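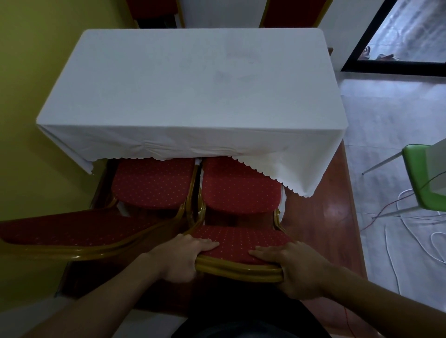 A white tablecloth with a scalloped hem.

Tablecloth

A tablecloth is a piece of cloth (or plastic, or paper, we don't judge) spread over a table to protect it, dress it up, or hide what the table looks like. I've been writing the household entries on this site for a while now and this is the one I kept putting off, mostly because I own far too many of them and knew I'd go on a bit. So, fair warning.

History

People in Europe were covering tables with cloth by Roman times, and by the Middle Ages a white linen cloth was a pretty clear sign that somebody in the house had money. Think about it: you had to grow the flax, spin it, weave it, bleach it in the sun for weeks, and then let people drop gravy on it! At big meals the cloth doubled as a napkin too, and guests wiped their hands on the part that hung down. Separate napkins took over later on, and I for one am grateful.

Damask, the kind with a pattern woven in so it only shows when the light catches it, takes its name from Damascus. Flemish and later Irish weavers got very good at the linen version. Machine looms brought the price down in the 1800s, and after that an ordinary family could have a good cloth for holidays and a plain one for the rest of the year.

My friend Annatjie Coetzee has her great-grandmother's holiday cloth, which came out of a chest in Stollovow along with a bundle of letters and one glove. It has a darn near the middle so fine that I had to be shown where it was, twice.

Materials

Linen is the classic. It's strong, it gets softer the more you wash it, and it wrinkles if you so much as look at it. Cotton is cheaper and easier to live with. Polyester is what most hotels and rental places use these days, because it dries fast and comes out of the machine nearly flat (it also doesn't soak up a spill, so the wine just rolls into your lap). Then there's oilcloth, which used to be fabric coated with linseed oil and is now nearly always cotton or polyester with a vinyl layer on top. My kitchen table has worn oilcloth for years and I love it dearly.

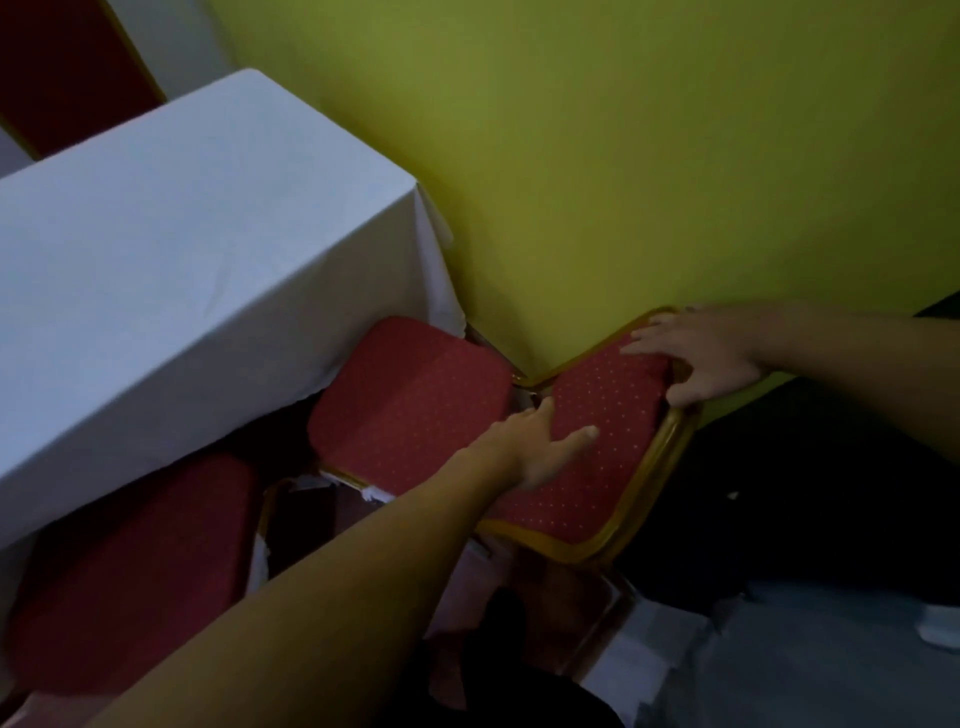

Size and drop

The drop is how far the cloth hangs past the edge of the table. To work it out, measure the tabletop, then add the drop twice, once for each side. Six to eight inches is fine for breakfast, and for a nicer dinner you'd go longer. A floor-length cloth on a standard table needs a drop of nearly 30 inches, and it's usually kept for weddings, buffets and head tables, where it hides the legs and whatever boxes got shoved underneath.

Square corners on a rectangular cloth always hang lower than the sides. That's just geometry and there's no cure for it, though caterers will fold the corner in and pin it, or round it off if they own the cloth. Reshma Sibiya, who taught me to sew, used to trace around a dinner plate for this. I use a saucer and get a tighter curve, and we've never settled which looks better.

Edges

A plain hem is the most common. After that you get hemstitching, lace borders, fringe, and scallops, which are the wavy ones. Scallops look lovely and are a pain to iron. I once did 24 place mats with scalloped edges for a church lunch in Gruledport and I haven't made a scalloped anything since.
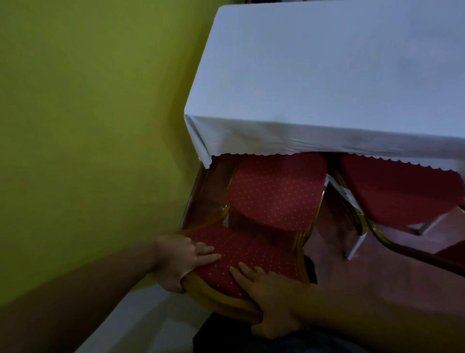
Stains and washing

Get to it early and use cold water first. Hot water sets egg, milk and blood. For red wine, blot it (no rubbing!), then try dish soap and a little hydrogen peroxide if the cloth is white, and test a corner before you go wild. Candle wax should be left to harden, scraped with a dull knife, then pressed with a warm iron through a paper towel. Turmeric, well, sunlight helps. Sometimes.

Iron linen while it's still damp, and start on the wrong side if it's damask. Charmaine Gumede wrote in after the last version of this page to say she rolls hers around a long cardboard tube once they're ironed so there are no fold lines, and I've copied her ever since. A fabric store will often give you a tube if you ask nicely.

The tablecloth trick

You know the one, where somebody yanks the cloth out and the dishes stay put. It works because of inertia: the pull is so quick that friction hardly has time to move the plates. You want a smooth cloth with no hem on the far side, heavy dishes, and a fast pull straight down over the edge of the table. I've tried it once, in September, with plastic cups. I'm down to practicing with one cup.

See also: Napkin, Place mat, Table runner, Doily, Ironing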